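Eliécer Grajales had been promised a career at Brovus. What he got was the green belt, the blue bins and 717 square white plates a shift, each with a round hole in it.

"What are they for?" he asked in his first week.

"Benbridge," said the foreman, who was a busy man.

He wrote to Benbridge. Benbridge thought they might be something to do with the hole.

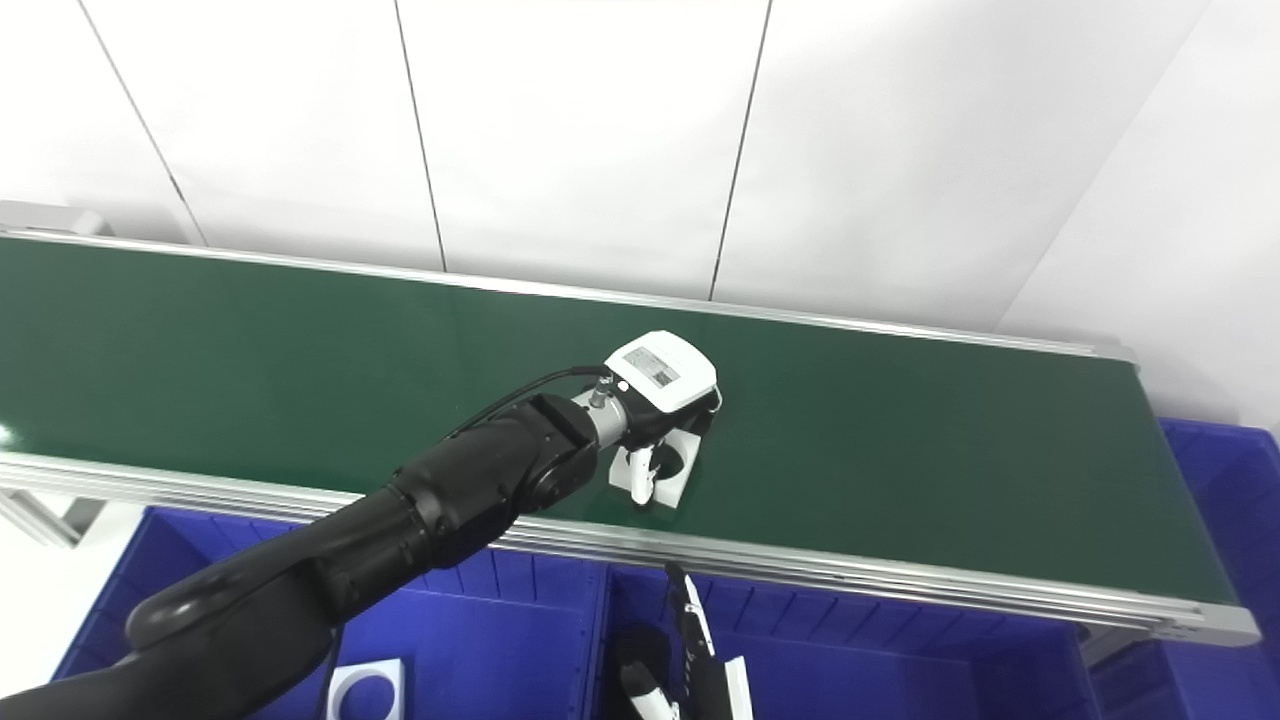

By January he had taken one home – it held an egg rather well – and stopped asking.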